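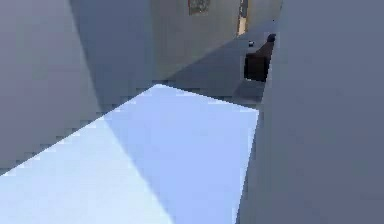 Fig. 1. Simulated view in Gadum, with a segment of the arm at the right and the pale blue surface in front.

Robot Work Cells, Unit 5: Looking at a simulation kit before you buy it
Course handout, Sustiscombe
Prepared by Guido Melis, practical sessions with Tapio Harju
Version of 31/05/2021

1. What this unit is about

In the last unit we worked with the arm in the lab and we saw how much time is lost when a program is tested only on the machine. In this unit we look at a product which promises to save that time. It is called Gadum and it is sold by Mumell. Gadum is a simulation kit: you get a room builder, an arm model, a simulated camera and a small set of tasks. The course has a trial license until the end of June, and at the end of the trial we must say if the department should pay for it.

You will write a part of this review. Please read the handout before the session, also if you already know another simulator.

2. What is in the kit

The trial package has these parts:

Room builder. You place walls, furniture and work surfaces from a list. You can change sizes, but you cannot draw your own shapes in the trial version.

Arm model. One arm with six joints. The joint limits are in a text file and can be edited.

Camera. One view, which you may fix in the room or attach to the arm. The default image is small. A larger image is possible but the simulation becomes slow on our lab computers.

Task set. There are 305 prepared tasks. Most of them are simple reaching and placing tasks. Nearly 1,000 are promised in the full version, but we have not seen them, so please do not count them in your review.

Script interface. You send joint targets and receive images and joint positions. The commands are explained in the Mumell manual, chapter 2, which is short and quite clear.

3. Reading the camera view

Students often look only at the 3D window, where everything is visible from above and looks nice. Your program does not have this window. It has only the camera view, and you should judge the product by this.

Look again at Fig. 1. The gray arm segment fills the right third of the view, from top to bottom, and it covers the right end of the blue surface. Whatever is behind the segment is lost for the program. In the 3D window you would perhaps not notice this at all.

Then look at the far part of the room. There is a framed picture on the back wall, but it is too blurred to say what it shows. Near the arm there is a dark object which may be a chair or a bin. If a person cannot decide, we should not expect that a detection program will decide well. Also the edge of the shadow on the left wall goes in small steps, like a staircase. A program that searches for straight lines can have trouble with such an edge.

The light is a different matter. The top of the surface is bright and the floor behind it is dark, and the far edge of the surface is therefore easy to find. This is a good point for Gadum and you may write it in your review. But ask yourself if the light in our lab is so kind – it usually is not.

4. First impressions from the teachers

Tapio and I have used the kit for two weeks. We do not agree about everything, so I write both opinions.

I like the installation, which took me less than one morning, and the error messages, which say in normal words what is wrong. I also like that the room can be saved as one file and sent to another student. I do not like that the arm has no surface detail. It is one smooth gray form, and when you see it from near it is hard to know which part of the arm you are looking at.

Tapio thinks the smooth arm is no problem, as our work is about objects and not about the arm. His complaint is about contact. When the gripper closes on a thin object, the object sometimes jumps away. He changed the friction values and it became better, but not good. He compared it with Strickland, the older simulator which we used in this course before. Strickland handles contact in a more stable way, but its room builder is very poor and its image is even smaller.

About the price we both have the same opinion. For one computer it is fair. For a class it is too much, and Mumell has not yet answered our question about a group license.

5. Practical work

Work in pairs. Each pair needs one lab computer.

Step 1. Open the room "start" and attach the camera to the arm.

Step 2. Move the arm to the rest position and save one image. Write down which parts of the work surface are hidden by the arm.

Step 3. Change only joint 2, in steps of 5 degrees, until the arm leaves the middle of the view. Save an image after every step.

Step 4. Repeat the same with the larger image size. Note the time for each image.

Step 5. Choose one placing task from the task set and run it ten times without changes. Write how often the object was placed correctly, and what happened in the other runs.

Please keep the original file names of the images. Last year we received many files called "test" and "test new", and it was not possible to match them with the reports.

6. What to hand in

One report for each pair, not longer than two pages, with your saved images in a separate folder. The report should answer these questions:

Is the camera view good enough for the tasks of this course?
How much of the surface is hidden in the rest position, and can a better camera position solve it?
Was the placing task repeatable?
Would you choose Gadum or Strickland for a beginner, and for which work?

Write what you have seen on your own computer. If you had no problem with contact, say so, also if Tapio had one. Reports go to the course folder before the next practical session, and questions about the script interface go to Tapio.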